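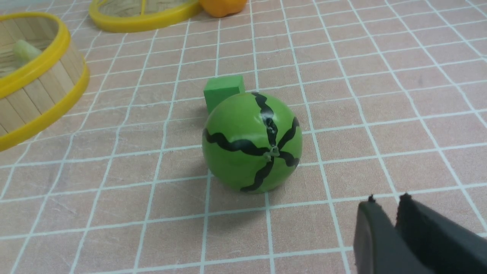
Srisuk: Check the pads before you touch any settings. Mine slipped on anything round until I changed them.

skarkus70: Pads are original on this one, so 186 hours or so. It holds the foam cube fine and drops the watermelon about one go in three. Grip force is at the default. The arm came through Vesbridge in August and nothing has been altered since.

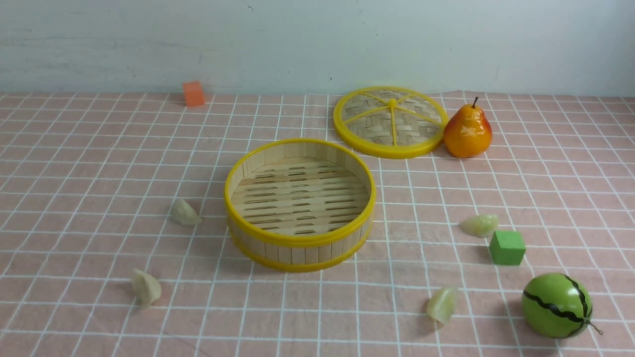 Does the gripper need homing again after a pad change? Yours will if the new pads are a different thickness, so do it anyway and save the new zero.

Ridwan Hutapea: I disagree with Srisuk about pads first. Look for play in the jaws. Power off, hold one finger and rock it. Any click and it's the finger screws.

skarkus70: No click that I can feel. Screws were all tight.
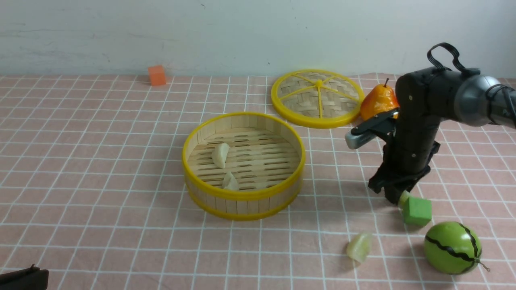

Ridwan Hutapea: Then I'd look at the cables next. A cable that pulls at full reach will twist the wrist slightly and the jaws meet the ball off centre. You have a black loop going over the top of the arm by the grey joint housing. Run the arm out slowly to its far corner and watch whether that goes tight. I leave 6 cm spare on mine.

Srisuk: Cable drag would upset the cube as well. Still say pads.

skarkus70: Will try both – pads from Skurnmont are on order, cable tonight. 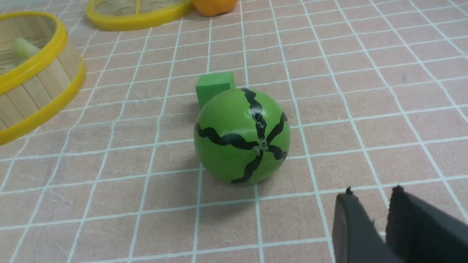
Wrist camera, jaws open

Srisuk: Clean the faces with a dry cloth meanwhile. No solvent, it lifts the glue.

Ridwan Hutapea: Fine, but do the cable first. It costs nothing.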